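The Slow Return of the Sink

November | By our correspondent in Lutach
Last updated: Friday, 5 p.m.
3,111 shares | 944 comments

When I moved to Lutach, the first thing my landlady showed me was the sink. She did not show me the heating or the lock of the front door, which was difficult and needed an explanation. She turned on the tap, waited until the water was warm, and washed one cup in front of me from beginning to end. Then she put it upside down and looked at me to see if I had understood.

I had not understood very much. In my parents' home we had a machine for the dishes since I was small, and washing by hand was something for holidays, when we rented a house by the lake and quarrelled every evening about whose turn it was. In Lutach almost all the old flats have narrow kitchens, built before anyone thought about machines. You can have a dishwasher or you can have a cupboard for food. Most people keep the cupboard.

I supposed that they were sorry about it. During the past months I have asked many neighbours, and only a few were sorry. Some had owned a machine and given it away. One couple on my staircase sold theirs after five weeks. They had stopped speaking after dinner, they told me, and at first they did not know the reason. Before, one washed and the other dried, and in this quarter of an hour they told each other the whole day.

In the hills of Zosis, two hours from here by bus, I found the habit even stronger. There the washing has an order which children learn early: glasses, then spoons and forks, then plates, and the pans only at the end, when the water is already lost. A woman who keeps a small guest house let me help her after lunch, and she took a greasy pan out of my hand so quickly that I thought I had burned something. I had put it in before the glasses.

She does not dry anything with a cloth. The cloth, in her opinion, only carries the dirt from one plate to the next, and the air does the work better. In Lutach they say the opposite. A plate left to stand will have marks, and a guest will see them. I have heard this discussion at three different tables and it was never finished.
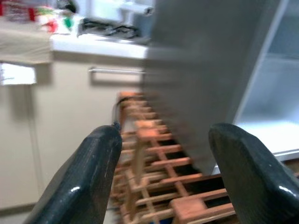
A matter of wood

The rack is where the money goes, if there is any. A plastic one costs little and lasts until somebody leans on it. Metal is strong, but the cheap ones leave brown rings on the counter. People who care about these things buy wood, and in this region it means that they buy from Jaber, a workshop behind the old railway station which also makes clothes pegs and bread boards.

I visited on a rainy morning. The shop is one room, and it smells of oil and sawdust. They told me that a good rack should have space between its bars for the water to go down and for a finger with a cloth to go through. It should be oiled twice a year and kept away from the radiator. Customers forget the oil and come back to complain that the wood has turned grey. The workshop sands it for a small price and does not say what it thinks.

I bought one, of course. It is too big for my kitchen. For the first week I moved it to the table every time I wanted to cut bread, and then I began to cut bread on the table, and so the rack has stayed.

About sponges there is less agreement than about racks. The older people in my building use a brush and find sponges dirty. The younger ones use a sponge and find brushes too hard. I have both now. The sponge is for glasses, and I change it on the first day of the month, because otherwise I would never change it. My landlady cuts each new one in two halves with scissors. She says a whole sponge is for people with large hands.

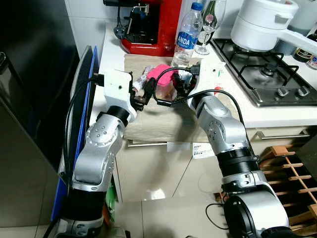 What the hands do

There is a supper club in the Demola quarter where guests pay less if they stay to wash up. I went there expecting that everybody would pay the full price and go home. The opposite happened. After the pudding there was nearly a queue, and I waited with a towel over my shoulder behind two students and a retired dentist.

The talk at the sink was different from the talk at the table. At the table we had been polite and spoke about rents and the new tram. With our hands in the water we did not need to look at one another, and the sentences became slower and more private. The dentist told me about his brother. I told him that I was thinking of leaving Lutach in spring, a thing I had not yet said to my own family.

I do not want to make it too beautiful. My skin was dry all winter – I have a cream now, next to the tap – and there are evenings when I leave everything until the morning and am ashamed at breakfast. With small children and two jobs I would buy a machine tomorrow, and put the food under the bed.

Last week a new tenant moved in on the ground floor. I brought her some soup in a pot, and when she wanted to return it she asked whether she could wash it first. Her sink was full of boxes. We went up to mine, and she washed and I dried, and she asked me about the lock of the front door.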